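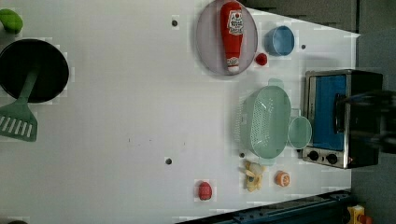

Jouer à la cuisine : notes de cours pour la troisième séance

12 juillet 2023
Birger Midtbø

Chères étudiantes, chers étudiants, vous m'avez demandé à la fin de la dernière séance un texte un peu plus suivi que mes feuilles habituelles, et je m'exécute bien volontiers. Prenez donc ces notes comme la mise au propre de ce que je dis en marchant de long en large devant le tableau, avec les détours que vous me connaissez. Elles portent sur la dînette comme matériel éducatif pour les trois à six ans, et plus précisément sur la manière de garnir une table de jeu avant l'arrivée des enfants.

1. Pourquoi la dînette

La cuisine est sans doute la première pièce que l'enfant observe vraiment. Il y voit des gestes qui reviennent tous les jours, il y entend des mots prononcés à voix haute (passe-moi le plat, attention c'est chaud, il manque du sel), et il y attend, souvent avec impatience. Quand nous posons une poêle devant lui, nous lui rendons donc quelque chose qu'il connaît déjà très bien. À Custstead, où j'ai travaillé de longues années, les plus petits allaient vers le coin cuisine avant même d'avoir enlevé leur manteau, et je crois que j'aurais pu dessiner leur trajet les yeux fermés.

Le cahier d'observation que nous y tenions, et que nous appelions entre nous le cahier Uvus, compte 343 notes prises au vol. J'en ai relu une bonne partie pour préparer ce cours. Parmi elles, 109 concernent le coin cuisine, ce qui vous donne une idée de la place qu'il prenait dans nos journées.

2. Ce que l'on met sur la table

Une table de dînette se compose, comme un menu. Je vous propose de raisonner par familles, sans en faire une religion.

Les ustensiles qui appellent un geste. Une poêle et une spatule ajourée vont ensemble, et l'enfant le sait : il prend le manche, il glisse la spatule, il retourne quelque chose, même quand il n'y a rien à retourner. Choisissez une spatule dont le contraste avec la poêle est franc. Un vert pâle sur un fond noir se repère tout de suite, et les enfants qui ont du mal à distinguer les formes vous en sauront gré.

Les contenants. Une grande assiette ovale, un bol bleu clair, une passoire vert menthe : voilà trois creux très différents, et trois questions pour l'enfant. Que peut-on poser à plat ? Que peut-on remplir ? Qu'est-ce qui passe à travers les trous ? La passoire mérite qu'on s'y attarde, car c'est elle qui fait naître les plus jolies conversations. Une petite fille m'a expliqué un jour, avec un sérieux de grand chef, que l'eau s'en allait « parce qu'elle est plus mince que les pâtes ». Je n'ai pas trouvé mieux depuis, et je cite sa phrase chaque année.

Les aliments. Une petite boule rouge devient tomate, cerise, œuf de dragon ou médicament selon l'humeur du moment, et un petit objet vert un peu allongé se fait aussi bien poivron que citron vert. Laissez faire ! L'imprécision de ces formes est une chance. Les aliments très réalistes ont aussi leurs mérites, surtout pour nommer, mais ils se laissent moins facilement détourner. À l'inverse, la bouteille de ketchup est reconnue sans hésitation par presque tout le monde, et c'est elle que je place volontiers sur l'assiette pour lancer le jeu : quelqu'un demandera forcément où sont les frites.

Un appareil, et un seul. Le mini-four, avec ses deux boutons noirs et sa vitre bleue, attire la main tout de suite. Il apporte au jeu la cuisson, l'attente, l'ordre des étapes. Deux appareils sur la même table, en revanche, et le groupe se disperse ; j'en ai fait l'expérience avec la série Cerkico, que j'avais sortie tout entière par excès d'enthousiasme. Nous avons passé la matinée à arbitrer.

3. La disposition

Je préfère un plateau blanc ou très clair, sans nappe ni motif. Les couleurs s'y détachent bien, et l'adulte qui observe depuis sa chaise voit plus facilement où vont les mains.

Gardez le four d'un côté et la poêle de l'autre. Il faut alors traverser la table, demander, contourner le voisin, attendre son tour — tout ce que nous cherchons à travailler, en somme. Entre les deux, laissez du blanc. Les étudiants remplissent toujours trop, et je les comprends, car une table bien garnie fait plaisir à voir. L'enfant, lui, a besoin d'un endroit où poser ce qu'il vient d'inventer.

Évitez aussi de ranger les choses trop joliment. Une bouteille couchée sur l'assiette, une spatule laissée en travers de la poêle donnent l'impression d'un repas déjà commencé, et l'on s'y joint plus volontiers qu'à une vitrine.

4. Le langage de l'adulte

Comptez 15 minutes de jeu libre avant d'intervenir. C'est long, je le sais bien, et la première fois vous regarderez la pendule. Ensuite, asseyez-vous à hauteur d'enfant et entrez dans l'histoire par une petite porte : « Je peux goûter ? », « Il est prêt, ce plat ? », « Tu le mets où, maintenant ? ». Les prépositions (dans, sur, sous, à côté de) viennent toutes seules quand il y a un four, une assiette et un bol. Ne corrigez pas au vol. Reprenez simplement la phrase un peu plus tard, bien tournée, en resservant de la soupe.

5. Le rangement

Le rangement fait partie de la séance, prévoyez-le dans votre horaire. La méthode Michalski, dont nous avons parlé au début du cours, propose de terminer par le plus gros objet. Je fais l'inverse : les petites pièces d'abord, dans le bol, puis le bol dans la passoire quand la taille le permet, et la poêle en dernier. Lavez les pièces à l'eau tiède savonneuse en fin de semaine et laissez-les sécher à plat sur un torchon.

Travail pour septembre

Composez une table de dînette avec dix objets au maximum, pris chez vous ou empruntés. Dessinez-en le plan, puis observez un ou deux enfants pendant un jeu complet et notez mot pour mot au moins six phrases. Le compte rendu tiendra sur deux pages. Ceux qui n'ont pas d'enfant dans leur entourage peuvent venir me voir à la salle 62, on s'arrangera avec la classe d'à côté.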